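About Jistia

Jistia collects demonstrations for robots that are learning to work with their hands. Customers come to us with a model and a task it can't do yet. We do the task over and over, with a person steering the arms, and send back the recordings. It is a strange way to make a living, and several of our parents have stopped asking.

We began as a two-person side project called Berge, in a rented unit with one arm and a very tolerant landlord. The first paid job was 50 recordings of a plug going into a socket. It took us 15 days, mostly spent learning that our operators each had a different idea of what "in" meant. We wrote down a definition. The document has grown since then, and new hires are asked to read it with coffee.

Most of our work now is in computer assembly and teardown: drives, expansion cards, memory, cables, the things people do at a bench without thinking and then can't explain. Old desktop towers are good teachers. They have latches, clips and tight corners, and they don't complain about being opened for the 398th time.

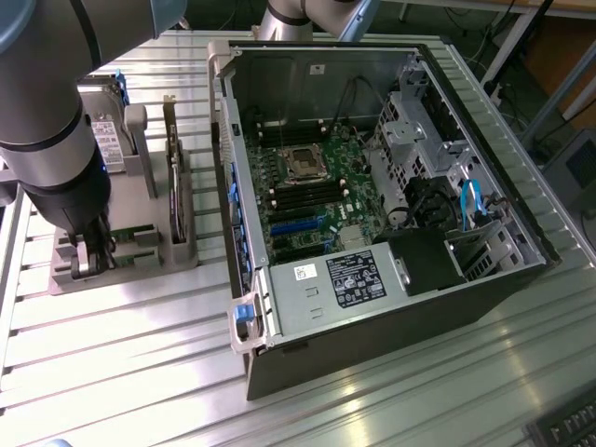

Do you throw away the attempts that go wrong?

Only the ones where the recording itself is broken. A fumble followed by a decent recovery is worth keeping, and some customers pay extra for it. We label those separately, so a model can learn the recovery without picking up the fumble as a personal style.

Sang Huỳnh runs operator training. New operators spend their first weeks on Malero, our practice set, before any of their work goes to a customer. Sang's main instruction is to slow down, which people agree with warmly and then ignore until the second week. Every recording gets a second viewing by someone who didn't make it, and the reviewer's word is final, even when the operator is Sang.

Our largest project so far, Trudodmont, closed in July with 2,549 accepted recordings. The rejected ones are still on our server – we like to show them to new hires around lunchtime, when morale can take it.

We work in small teams and change tasks often. If you have a robot that needs examples, send us the parts, the order of steps and a plain statement of what counts as finished. We'll write back with questions, and there will be more of them than you'd like.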